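About Us

Hi, I'm Kvido Zeman, and I run the teaching side of Nornunden. We're a small robotics workshop that gets machines to do the boring, fiddly jobs around a house, and we spend a lot of our time on things most people do before breakfast without thinking.

I started out fixing packaging machines at Ďurica, and I loved it, but those machines only ever did one thing. Then I saw a demo where a robot tried to pick up a sock (it took forever!) and I was hooked. I rented half a floor, bought a lot of aluminum rail and talked four people into joining me. Five of us still share one coffee maker, which is the real bottleneck here.

Our open day is in March, and it's my favorite day of the year. We keep the tasks small so you can follow them from start to finish. Soap is a big one. A rounded bar has no flat sides to grab and it loves to turn in your grip, so it's a great test of how the fingers close. 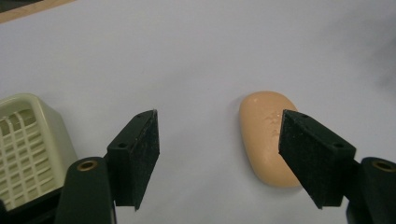
People always ask why we don't start with something impressive, like cooking dinner. Well, come and try the soap first! You hold a gripper in each hand, you get a couple of minutes to warm up, and then you go for it. Kids tend to be better at it than their parents, and they let them know it too.

What we're after is examples, lots and lots of them. One good pickup teaches a robot very little. Our goal for the soap job is 3000 tries, from as many different people as we can get, and last year's open day gave us 500 of those in one afternoon. My wrists were very thankful.
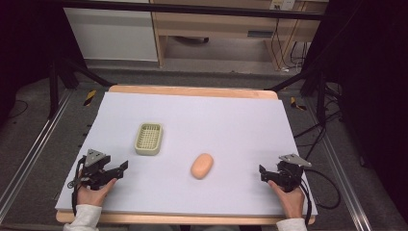

After the hands-on part I give a short talk on what happens to all those tries, and then it's questions until the cookies run out. I've been asked if robots get bored. I've been asked if I get bored. (No to both, as far as I know.)

We also visit schools with a smaller kit called Graria, which fits in the back of my car if I fold the seats down. If you'd like us to come by, or you want a spot at the next open day, send a note through the contact page. Spots for the morning go fast, so try for after 2 p.m. if you can.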